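Ekgate Robotics Club – Simulation Gallery

Hi, and welcome to our gallery page! We're a student club, and this year we built everything in simulation before touching any hardware (our budget was 2000 dollars, so you can guess why). Last updated 2019-03-29.

Our team project is called Sulto, and the goal is picking things up off a cluttered tabletop without knocking everything over. I did most of the gripper setup and I'm still fiddling with it – the two fingers took me ages to get right! I love that a book with a purple and blue cover ended up in there, and I'd like to try grabbing it before the Cillurach meet. 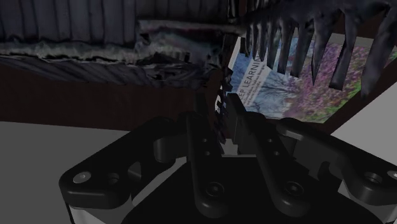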